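Gripper stays open and arm faults on approach, but only on the first container

Findeck Community Help > Small arms > Faults and stops

Posted by Csenge Hajdu
Wednesday, February 7, 2024

I have a Findeck arm with the Ostomero controller and a pair of soft printed fingers. It has been running a simple sorting job since May with very little trouble. The job is three coloured containers in a row, pink, green, blue. The arm goes to each one in turn, closes on it, moves it to the next station and comes back.

Since the weekend it stops on the approach to the pink one. The fingers open as they should, the arm comes in low over the table, and then it halts with code 336 and the brakes go on. The fingers never get the close command. If I clear the fault and jog it back by hand I can start the green or the blue on its own and they run through to the end every time.

Things I have tried:
Restarted the controller, cold, left it off for 15 minutes.
Swapped the finger cable for the spare.
Taught the pink position again from scratch. It ran twice and then stopped in the same way.
Lowered the speed to the slowest setting. It still stops, just later.

The manual lists 336 as "force limit exceeded during free motion" and says to remove the obstruction. I can't find an obstruction. The wrist camera view: 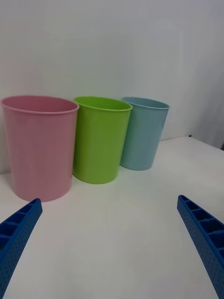
Wrist camera, fingers open, pink nearest.

The other thing that worries me is that on Monday it did not stop. It pushed the pink one into the green one and carried on for a moment before the brakes came on. Nothing was broken and I was standing well back, but I would like to know why the limit caught it every other time and missed that one. Is it safe to keep running while I look into it?

Posted by Futel

Had the same code on mine. Update the firmware. Fixed it for me.

Posted by Csenge Hajdu

Thanks, but it is already on the latest version. I checked before posting.

Posted by Bucur

Last question first: no, stop running it. A force limit that trips most of the time and misses once is not something to rely on. Until you know the cause, only move it in manual at reduced speed with your hand on the enable switch, and keep everyone else away from the table.

On the fault itself, look at your picture again. The tip of the left finger comes very close to the base of the pink one, and from that angle it slightly overlaps it. The right finger has plenty of open table beside it. You can't judge height or real distance well from a wrist camera, so I wouldn't say it is touching from that alone, but that is the side I would check first.

My guess is the tool offset. If it is wrong by a few millimetres, the left finger either brushes the table or catches the foot of the container on the way in. The controller doesn't know about either, so all it sees is force where there should be none. Teaching the position again won't cure it if the offset changes between runs, and yours ran twice and then went back to stopping.

What I would do, in this order:

Power off, lock it out, and put a hex key on the screws that hold the fingers to the mount. On printed fingers the holes wear oval and the finger can turn a little under load. Try to rock each finger by hand. There should be no play.
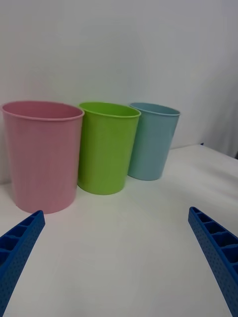
If one is loose, replace the finger. Don't just tighten it down harder, as the plastic will creep and you will be back where you started. Replace both if they came from the same batch.

Then measure the tool offset again with the four point routine and write the old and new values down. If they differ by more than 2 mm, you have very likely found it.

After that, raise the approach height for the pink position and bring the arm in from further back. At the moment you have it coming in low with the fingers spread, and that leaves very little room for error on the near container.

About Monday. Check whether the force limit is set per program or for the whole cell. On the Ostomero it can be both, and the program value wins. If somebody raised it in one copy of the program and that copy was the one loaded, it would push for longer before stopping. Look at the change log for that day. If the values are all the same, I would send the log to Findeck before you put it back into automatic.

Posted by Csenge Hajdu

Left finger moves when I rock it. Right one is solid. I have ordered a pair and the arm is locked out until they come. There are two copies of the program and the limits are different, so I am going through the log now and will post what I find.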